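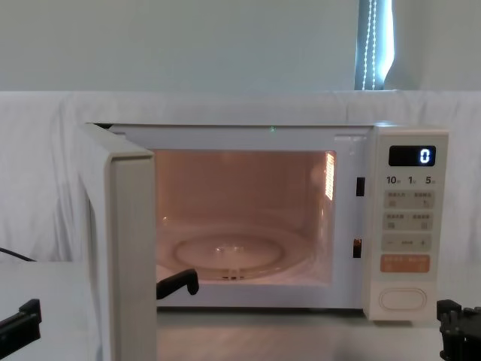

Un microondas abierto, con la luz interior encendida.

El correo que prometía ordenarse solo

Zuvach lleva desde febrero asegurando que su aplicación acabará con la bandeja de entrada desbordada. La he usado con dos cuentas IMAP y sigo esperando. El asistente pide la contraseña 4 veces, cambia el puerto sin avisar y archiva como «promoción» las facturas del gestor.

«El filtro aprende con el uso», sostiene Bindu Amin, responsable de producto. Puede ser. En mi caso aprendió a esconder 34 mensajes en una carpeta que yo no había creado — y que tampoco se deja borrar.

Helge Ljungberg, que administra el correo de Zetelside, lo retiró a los nueve días y volvió al cliente de siempre. La versión de pago promete más reglas. Antes convendría que funcionaran las gratuitas.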